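Section 4: Comparing grippers in the simulator

This section covers trying out a gripper in the simulator before it is fitted to the real arm. Read section 3 first if you have not yet loaded a robot model. The steps apply to the Drandwood controller software from the April release onwards. Last revised August 2020.

4.1 Before you start

You will need:

The robot model with both arms enabled
The gripper file for each gripper you want to compare
A room file with at least one table in it
25 GB of free disk space for the logs

Close any other program that uses the graphics card. The simulator will run without doing this, but the step time becomes uneven and the results from one gripper cannot be fairly set against another.

CAUTION: Disconnect the real arm from the controller before you begin. The simulator and the arm share port 1912, and a command meant for the model can reach the arm if both are live.

4.2 Loading the first gripper

1. Open the Tools menu and choose End Effectors.

2. Select the right arm. The left arm keeps whatever gripper it already has.

3. Choose the gripper file and press Attach. For a first run we suggest the Cillo two-finger gripper, as its finger lengths are already set.

4. Check the mass shown in the side panel. The Cillo should read 593 grams. If it reads zero, the file has loaded without its physical data and must be attached again.

5. Press Home. Both arms move to their resting pose.

6. Open the fingers part way using the slider, then close them. Watch for any jump in the movement. A jump means the joint limits in the gripper file do not match those in the controller.

NOTE: The slider gives a fraction of full travel and takes no account of the size of the gripper. The same setting on two grippers will leave different gaps.

4.3 Setting the view

The default view follows the head. It is good for driving the robot through a room but poor for looking at the fingers, as the forearm tends to hide them.

1. Press V to free the view from the head.

2. Move it down behind the shoulders and tilt it up until the gripper shows against a plain wall.

3. Turn the wrist until the gripper points straight up.

4. Save the view under a name. Use the same saved view for every gripper in the comparison.
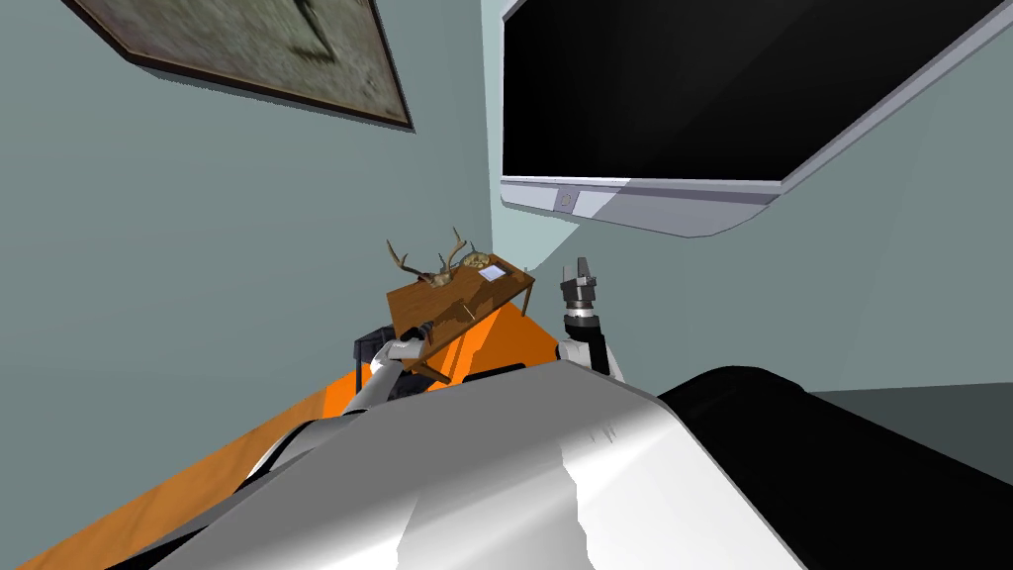
A low view like that distorts the gap between the fingers, and I would never measure from it, was the comment Dumitrescu sent in on the draft of this section. Use it for spotting fingers that have been mounted the wrong way round, then go to the side view for anything with a number attached.

We agree, and step 4.4 has been changed to suit. The low view is for checking the fit only. With the gripper upright and a plain wall behind it, a wrist that has been attached at the wrong angle is easy to pick out, and so is a finger that sits lower than its partner.

If part of the robot's body fills too much of the view, move the view back a little. Do not hide the body. Hiding it also turns off collision checks on the torso, and the arm will then pass through it without a warning.

4.4 Running the comparison

1. Switch to the side view (press 2).

2. Load the reach test from the Tests folder.

3. Set the number of trials. The standard test uses 132.

4. Press Run. Leave the window open until the counter stops.

5. Save the log under the name of the gripper.

6. Press Reset Room. Objects that were knocked during the test stay where they fell until you do this.

7. Attach the next gripper and start again from step 1.

CAUTION: Do not change the friction setting between grippers. If it has to be changed, run all of them again.

4.5 Known problems

The Alton gripper shakes when closed on nothing. Lower the closing force to half and try again. If it still shakes, halve the step time.

Thin objects lying flat on a table are hard for every gripper we have tried. The fingers meet the table top before they reach the object. Leave these out of a first test.

Reflections on glossy parts of the robot may look broken up or faceted when the view is close. This is a drawing setting and has no effect on the logs. It can be improved under Display, Surface Detail, at the cost of speed.

If the arm stops short of its target and the log shows "limit", see section 6.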